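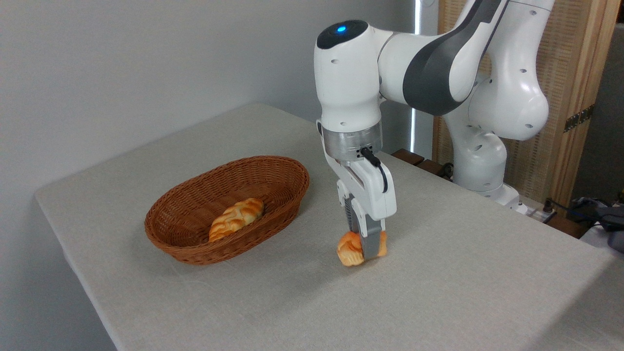

Bread rolls and a wicker basket.

I was asked in March whether I would run for chair of our tenants' and residents' group again, and I said no. Several people have asked me why since then, so I am writing it down once.

The group covers the Closthorpe buildings, which is 900 apartments on both sides of the rail line. It is a member organization. You pay dues, you get a vote, and every two years the members pick a chair and a board. I served one term as chair and before that I was on the board for a term. I have no complaint about how I was treated. The pay was nothing, as everyone knows going in, and the phone rang a lot.

The main thing I worked on was the gender and family wording in the lease rules. When I moved in, the rules still said "husband and wife" in the part about who can take over a lease when somebody dies or moves out. The management company, Kvam, had stopped enforcing it that way years before. The trouble was that it was still on paper. A couple in the north buildings had been together longer than I have been an adult, they were not married, and when one of them went into a nursing home the other got a letter asking for proof of relationship. It got sorted out after several phone calls. It should not have taken any.

So we asked for new wording. I thought it would take one meeting. It took most of my term.

Kvam's position was that the practice was already fair and the text did not matter. Our position was that people read the text. After the fourth meeting they agreed to let us submit a draft. We wrote one that said "household member" all the way through and defined it by residence. Their lawyer sent it back with "household member" changed to "qualifying co-resident" and a definition that ran over a page. We cut that down. They added some of it back. The version that passed is 3 paragraphs long and I can live with it.
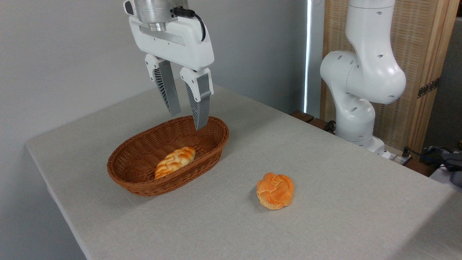 The vote itself was closer than I expected. We had the quorum by 30 people, and some of those came in late because the hall was set up for something else and we had to wait to get the chairs out. There were two kinds of objection. One was from people who thought the change would let anybody move a friend in and hand over a cheap apartment. That was a fair question and the residence requirement was put there to answer it. The other was from people who did not want the change for reasons they mostly did not say out loud. A few did say them out loud. I let them finish, and then we voted.

I got some things wrong. I did not send the draft out early enough. It went up on the bulletin boards and in the email, but a lot of the older residents do not use email and the boards in the south buildings are behind a door that sticks. Several people saw the wording for the first time when they sat down at the meeting. If I had put a copy under every door two weeks ahead, I think the first kind of objection would have been settled before anybody got to the microphone.

I also should have asked for translation sooner. We had it for the vote but we did not have it for the discussion meetings, and by the vote people had already made up their minds.

Then there was the business with the trans name policy, which was a separate item but got mixed up with this one. Kvam uses a door and mailbox system called Pluveck. The name on the mailbox comes from the lease, and the lease has to have the legal name. Two residents wanted their own names on the mailbox and in the door directory. The front office told them the system could not do it. I asked to look at the settings and there was a field for display name that had been left blank for every unit. Filling it in took the office a few minutes per person. Now there is a form, and you do not have to give a reason on it. Married people who go by their old last name use it too, and so does a man who has gone by his middle name all his life.

I am prouder of that form than of the lease wording, to tell the truth. It was small and it got done in the same month it came up.

As for why I am not running again, most of it is time. I took on more hours at work in the fall and I can't be at evening meetings twice a week. Part of it is that I think a chair should change. The same five or six of us have been passing the jobs around and new people don't come forward when they see the seats are taken. When I said I was stepping back, three people put their names in for the board who had never been on it. One of them is twenty-four.

The new chair was elected last month with a clear majority. She has lived in the south buildings for nine years and she knows the heating problem better than I do, which will be the big fight this year. She has also said she wants to take the household wording to the other properties Kvam manages across town. I offered to help with that and I gave her all of my folders. There are a lot of folders. Some of the early drafts are on paper only, with notes in three different colors of pen, and I no longer remember what the green meant.

There is a smaller job left that I said I would finish. The Pride table at the summer street fair has been run out of my hall closet for years, meaning the banner, the folding table and the cash box all live there. The banner was printed by Trendura and one of the grommets has pulled out, so it needs fixing or replacing before June. If you are in the group and have room for a six-foot folding table, please tell the board. You don't need to run the booth, only store the stuff.

A couple of people asked whether the lease change covers people who were already living here without being on the lease. It does, but you have to be added, and the office needs something with your name and the address on it. A phone bill works. The forms are in the rack by the front office window, on the left side, under the parking ones. If they tell you they are out, ask them to print more.

Dues for the year are still open. The meetings stay at seven in the evening in the lower hall, and the side entrance is the one without steps.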